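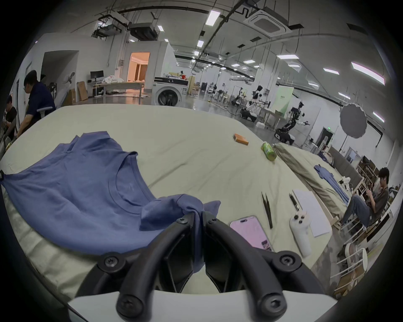 Shirt Folding Collection: Frequently Asked Questions

Last updated Aug 31, 2022. Questions that arrive more than twice end up on this page. Questions that arrive once get an email from Mererid Parry, usually a short one.

What counts as one example?

One shirt, from flat on the cloth to folded, with the recording running the whole time. Picking up a fold of the T-shirt, letting go and picking it up again is fine. Stopping to answer a text is a different example, and we throw that one out.

How many do you need?

3000 for the first round. We have been told by people at Purnar that this is a small number. They are welcome to come and fold.

Do I have to be good at folding?

No. Gwawr Gronow folds like someone who worked two summers in a clothing store, and if the model only learned from her it would fall apart the first time a sleeve landed wrong. We want your folding too. We do ask that the shirt ends up smaller than it started.

Why is it always a blue T-shirt?

Blue shows up well against the pale cloth. Other colors come in January. Yes, we know you are tired of blue.

Can I leave my phone on the table?

Yes, and the drink can, and the tweezers. A model trained on a spotless table gets very confused by a real one. Leave things off to the side of the shirt and move them between examples when you remember. Please don't fold anything into the shirt. It has been done.

How hard should I squeeze?

Enough to lift the fabric. Two fingertips on a small pinch of cloth works better than a big handful, which tends to drag the whole shirt along with it. If your hand aches after ten minutes you are squeezing too hard.

I dropped the shirt halfway. Should I delete the take?

Keep it! Pick the shirt up with the gripper and carry on. Recoveries are the part we never have enough of, and you can't fake them. We tried, and Prirnix's labeling team spotted every one.

What if I used my free hand?

Mark the take as "hand" and do another. In the spring we found 147 takes with a helpful thumb in them, and sorting those out took longer than recording them.

How long is a session?

26 takes, then a break. Sit down, look at your phone, think about something that isn't cotton. Takes recorded by bored people look exactly like it.

Will the robot fold as well as I do?

Ask us after the first round. Edwards in accounts has already asked whether it does fitted sheets. It does not.

Who do I tell if a gripper finger feels loose?

Gwawr. Stop recording first, and don't tighten the screws yourself.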